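Storlow Two-Arm Demonstration Station

Overview
The Storlow station records manipulation tasks performed by a human operator and stores them in a form suitable for imitation learning. The operator can work in either of two modes: hand guiding, in which the arms are moved directly with the joints in zero-gravity hold, or remote control from the Ludow leader unit. Both modes write the same file format, and a session can switch between them without a restart.

Scope of supply
Two follower arms with parallel grippers
Two wrist cameras and one fixed workspace camera
Ludow leader unit, two handles, foot pedal
Mika recording software, one seat
White matte work surface

Reference task: artificial flowers
Thin stems, light blooms and loose foliage are hard to grasp repeatably, and the parts shift whenever a neighbor is touched. The flower set is used for acceptance testing of every station and for operator training.

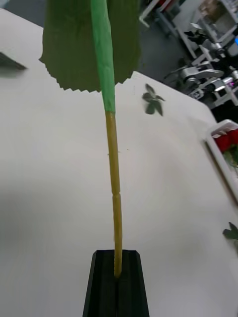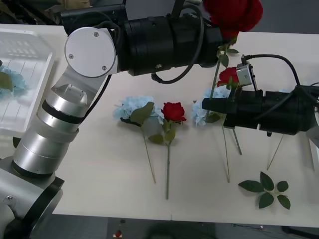
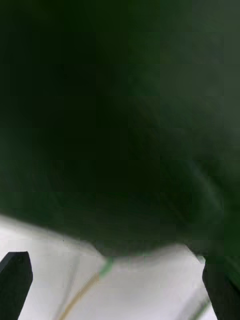

Artificial flowers and foliage at the station. First and third views from a wrist camera, second from the fixed camera.

The acceptance set contains 40 demonstrations. The reference library shipped with Mika holds 2,841 episodes, of which 819 were recorded by hand guiding and the remainder by remote control. Nayeli Quintero maintains the library and the labeling rules.

Choosing a mode
Hand guiding suits single-arm placement and slow insertion. The operator's hands may enter the fixed camera's view, so Mika marks these episodes with a separate flag. Two-arm tasks should be recorded with the leader unit. Handle motion is scaled - the default is 1:1 - and the scale is stored with each episode.

Recording
Press the pedal once to start an episode and once to close it. A long press discards the current episode. Joint positions, gripper opening and all three camera streams are saved against a common clock. Fast wrist motion blurs the wrist camera stream; Mika keeps these segments by default, and they can be filtered at export.

Before each session, check that the wrist cables have slack through the full range of wrist rotation. Home both arms after any change of gripper fingers.

Options
Kramer finger set, narrow, for stems and cord
Second leader unit for instructor override
Additional Mika seat
Floor stand for the leader unit

Lead time and support
Standard lead time is 19 working days from order confirmation. Installation includes one day of operator training with Rigoberto Esquivel or Charito Dimaculangan. Export questions and file format requests go to Lama Salameh. Replacement fingers and pedals are held in stock and can be ordered without a service ticket.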